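Vídalín Plant-Based Breading Project: Progress Report to Kitcombe
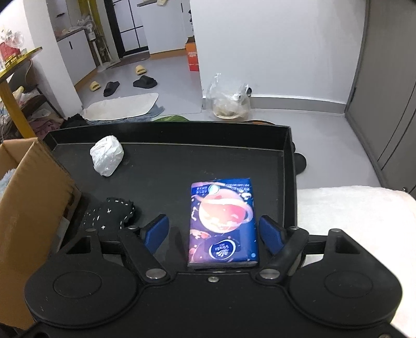
RESTON — May 12, 2017

Work since the last report has gone mostly into the breading. The base recipe for the fish-style fillet is settled and we do not plan to change it again before the end of the grant. The nugget is close. The crab-style cake is behind, and the reasons are set out further down.

Fillet

The fillet base is still pea protein and konjac with a little seaweed powder. The earlier version was too springy, and tasters kept using the word "rubber." We cut the konjac back and added cooked white beans, which gave a softer bite and let the piece break into flakes with a fork. It does not flake as well as cod does. It is good enough that most tasters stopped bringing it up and moved on to the coating.

The coating was the main complaint in the first round. It came off in the pan when the fillet was turned, and in the oven the underside stayed pale and soft. We tried a thicker batter first, and that made the pale side worse. What helped was a dusting of rice flour on the fillet before the batter, and coarser crumbs on the outside. The rice flour has to go on while the fillet is still partly frozen. If it goes on after the surface has thawed, it turns to paste and the whole coating slides.

We also moved the salt out of the crumb and into the batter. Salt in the crumb was drawing water during storage and the crumb was going dull in the freezer after a few weeks. With the salt in the batter the color holds better. We have not yet kept a batch long enough to say how it looks at the end of the planned shelf life.

Nugget

The nugget uses the same batter and crumb over a wheat and soy base. Texture was never much of a problem with this one. Flavor was. Plain, it tasted of flour, and the onion powder we added to cover that was too strong once the nuggets had been frozen and reheated. The current version uses less onion, some white pepper, and a small amount of mushroom powder. Staff prefer it to the old one. We will know more after the next tasting.

Size has been reduced slightly so that the nugget and the fillet can share one set of cooking directions. Kitcombe asked for this in the fall and it was a fair request. A family putting both on one tray should not have to pull half of it out early.

Crab-style cake

We are behind here. The cake depends on hearts of palm, and the cans we were buying changed partway through the winter. The new ones are softer and hold more brine, and cakes made with them fall apart when they are turned. We spent several weeks adjusting the binder before we accepted that the palm itself was the problem. Keltel has found us a firmer product in jars. It costs more, and we would like to talk about that before we commit to it.

Until then the cake is on hold. We have kept the seasoning work going on a small scale, using artichoke as a stand-in, and the spice blend is more or less where we want it: celery seed, paprika, mustard, a little bay. The artichoke is too wet to use in the real thing.

Tastings

The spring tasting was held over two evenings at the community kitchen in Reston, with 200 people taking part. Each person was given the fillet and the nugget, one plain and one with a sauce of their choice, and filled out a short form. Those who said they normally eat fish were seated with everyone else and were not told which version of the fillet they had.

The comments were more useful than the scores. Several points came up often enough to act on:

People want to season the product themselves. A good number wrote that they would cut the fillet up and put it in tacos, or fry it with garlic and peppers, and they wanted to know if the breading would hold up to that. It holds up in tacos. It does not hold up in a pan with vegetables and sauce, and the package should probably say so.

The tartar sauce was liked better than the cocktail sauce with the fillet. With the nugget it made no difference what was offered, and a lot of people asked for barbecue sauce, which we had not brought.

The smell of the seaweed powder bothered some people when the oven was first opened. Once the food was on the plate they did not mention it. We are trying a lower amount, though if we go much below the present level the fillet stops tasting like fish at all.

Children ate the nuggets and left the fillets. We do not draw much from this, as the nuggets were served first.

Home cooking test

We sent 300 frozen packs home with households that had agreed to cook them in their own ovens and return a card. Cards are still coming in. The pattern so far is that people who used a dark metal pan were happy with the crispness and people who used a glass dish were not. Some used a microwave even though the directions said not to, and their comments are about what you would expect. We think a line on the front of the box about using a preheated metal pan would do more good than any further change to the crumb.

The printed directions gave one cooking time for both products. A few people with small toaster ovens said the crumbs caught on top before the center was hot. We are writing a separate line for toaster ovens and will test it ourselves before it is printed.

Equipment and kitchen time

The crumb applicator was out of use for 4 days in the winter while a belt was replaced. We breaded by hand during that time and lost little work. The blast freezer has run without trouble.

Our share of the kitchen is still limited to weekday mornings. This has been workable for the fillet and the nugget. When the cake starts up again it will be tight — the mix has to rest before it is shaped, and it cannot be left in the shared cooler overnight. We have asked for one afternoon a week and expect to hear before the end of May.

Spending

Ingredient costs are under what we planned, mainly because the cake has been on hold. Packaging is over. The first run of boxes had the wrong allergen line, leaving out mustard, and we had them reprinted. None of the incorrect boxes left the building. The allergen text is now checked against the batch sheet before anything goes to the printer.

Tasting costs came in as planned. We would like to move the unspent ingredient money to cover the jarred hearts of palm, and ask for Kitcombe's approval to do so.

Next period

We plan to run the fillet and nugget through up to 8 more production batches with no recipe changes, to see how much they vary from one to the next. Samples from each will be held in the freezer and cooked at set points through the summer.

The cake will restart as soon as the supply question is answered. If the answer comes late, we would rather finish the other two properly and report the cake as incomplete than bring all three in half done.

The remaining home test cards will be entered and a summary sent separately. A draft of the revised box text, with the toaster oven directions and the note about pan sauces, will go out with it for comment.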